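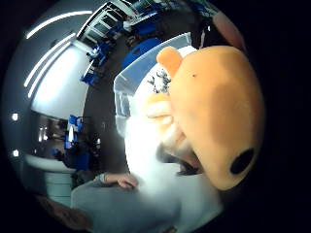 **Skokirau** is a river inlet and small boat harbor known mostly for kayak fishing and guided paddle trips. Access by gravel road from the Caltorel side, or by water. No bridge. The inlet runs north to south and empties over a sand bar that shifts most winters.

## Geography

Upper inlet narrow, tree-lined, slow current. Lower inlet wide and shallow -- mud flats at low tide, eelgrass along the east bank. Rao Point marks the mouth. Wind comes up in the afternoon and most paddlers are off the water before then.

## History

Used as a log landing first, then a oyster station. The station closed and the dock sat empty until Thirumalai Kartha leased it for a canoe rental. He started with 10 boats. His partner Padmavathi Thampi ran the first overnight trips to the upper camp, later the main draw. Kartha sold out to Mi-kyung Ok, who added fishing kayaks and dropped the canoes.

The launch ramp was rebuilt after a November storm took out the old one. Date of the storm is given differently in different sources.

## Paddling

Main route is the Cillanex Loop, from the harbor up the west channel and back down the east. Two portages, both short. The second is steep and gets slick after rain.
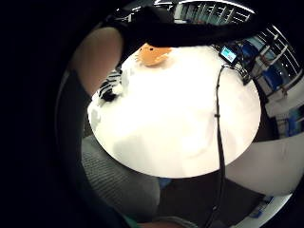

Most people do the loop in a day. Slower groups stop over at the upper camp, which has tent pads and a pit toilet but no drinking water. Permits required for overnight stays, 273 issued last season. Day use is free.

Crossing the bar is not advised without a guide. Standing waves on the ebb, and the chart is usualy out of date.

## Fishing

Perch and flounder from the flats, sea-run trout further up. Trout are catch and release above the first portage. Ajith Sundaram's guidebook covers the upper pools in detail -- out of print, copies turn up in the harbor shop.

## See also

- Caltorel
- Rao Point
- Cillanex Loop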